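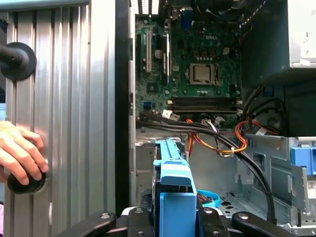

Wrist view, drive caddy task, Dell case open.

Title slide. Leave it up while people sit down. Start on time, the Kalinowski room has another session right after ours.

Say who we are. Cluvia, small team, we collect examples for manipulation policies. The project is called Jodanley. The talk is on the collecting, very little on the training. If anyone came for model architecture, say so now so they can pick the other track.

Slide 2 - What we wanted
Desktop and server hardware, handled by an arm with a two-sided gripper. Take a drive caddy out, carry it, put it in a holder. Then the reverse. Every example is one episode, from the first move of the arm to the moment the operator presses stop.
Keep this short. Most of the room will know what an episode is.
Point back at the title slide: the fingers are on the sides of the light blue caddy, with the drive inside it. Cables on both sides. People who practice on foam blocks are surprised by how much of the work is keeping off the cables.

Slide 3 - The numbers
2,779 episodes kept. 23 different starting layouts. We threw out more than 100 in the first month and I will get to why.
Limit per episode was 60 seconds. After that the operator stops and resets. We tried it without a limit and got long recordings where the arm hunts for the handle, backs off, hunts again. The policy learned to hunt.
Pause here. Someone will ask if recovery behavior is useful. Yes, but record it on purpose and label it. Don't let it come in by accident.

Slide 4 - Why a wrist camera
The overhead camera is blocked by the arm itself at the moment that matters. From the wrist you always have the fingertips and the part together. The price is that the view swings around a lot, and you lose the big picture when the gripper is close to the board.
We record both and line them up by timestamp. Check the clocks every morning. We lost a Monday because one machine was drifting and the two streams were off by several images.

Slide 5 - Hands
Reviewers disagreed on what to do with episodes that have a person in view. In the title picture there is a hand on one of the black knobs on the ribbed panel at the left. Our first rule was to reject any episode with a hand. That was too strict. The rule now: a hand may be in view as long as it doesn't touch the part or the gripper during the episode. It gets a tag. Whoever trains on the set can filter on the tag.
Tag the whole episode. We started by tagging single images and the reviewers hated it.

Slide 6 - Holders and fixtures
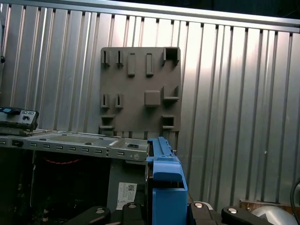 Placement was harder to collect than picking. A pick has one target and the operator can see it. For a place, you have to decide ahead of time where things go and write it down, or each operator has a favorite spot and your examples pile up there. We give every fixture on the gray panel its own name in the episode sheet: slotted hooks at the left in the top and middle rows, two tall pegs next to the top hooks, open square brackets at both bottom corners. "The bracket" is not a name. There are three of the open ones, and the L-shaped one besides.
The panel is one flat gray and the fixtures are the same gray. Mention this, it comes up in questions. The shadows help more than you would think, so a change in lighting is a change in the data. Log it.

Slide 7 - Background
Ribbed metal gives you bright streaks, and they move when the camera moves. We left it in. If you clean up the background for collection you have to clean it up for deployment too.
Same with the cables. Whatever was in the case stayed in the case, and we logged the layout.

Slide 8 - What we threw out
Go through this one slowly, it is the useful slide.
Operator paused mid-carry to talk. Reject.
Caddy already between the fingers when recording began. Reject for the pick set, keep for the place set.
Gripper commands missing from the log. Reject, no way to repair it.
Task text doesn't match what was done. Fix the text if the motion is good.
That last one saved a lot of work. Operators would be asked for a lower bracket and use an upper hook. The motion was fine and only the label was wrong.

Slide 9 - Format
Episodes are stored in Dunex, our own container. Video, joint positions, gripper state, task text, tags. The converter is in the handout. Don't open the file browser live, it was slow in rehearsal.

Slide 10 - What we would change
Write the reject rules before the first episode. Have two people review the same small batch and compare. Rotate operators across layouts from the start - we did it late, and some layouts have only one person's style in them.

Questions. If there are none, go back to slide 6 and ask how others name their fixtures.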